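I only went to the open day at Genex because Macarena Sosa had a spare ticket and promised me cake. There was cake, but you had to get past the robots first, and I am slow at getting past things.

We were in a group of 10, led round by a very keen woman called Ivone Pimentel, who walked backwards the whole way and never once hit a door. She told us the company had come to Solledthorpe three years before with nearly 200 crates and no kettle. Macarena laughed so loudly that a man at a laptop looked up — then went straight back to his screen.

"Is it going to do something?" I whispered.

"It's sorting," said Ivone. "Do come closer!"

So I went closer, and I forgot all about the cake. It had such patience, that hand! My gran used to go through her button box like that, on wet afternoons, with the radio on low. I stood there until Macarena pulled me away by the sleeve, and I was cross with her all the way to the tea urn.

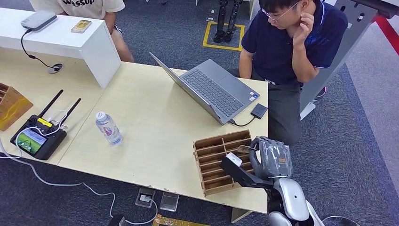
Did Macarena get any cake in the end?

She had two slices, and took a third home in a napkin.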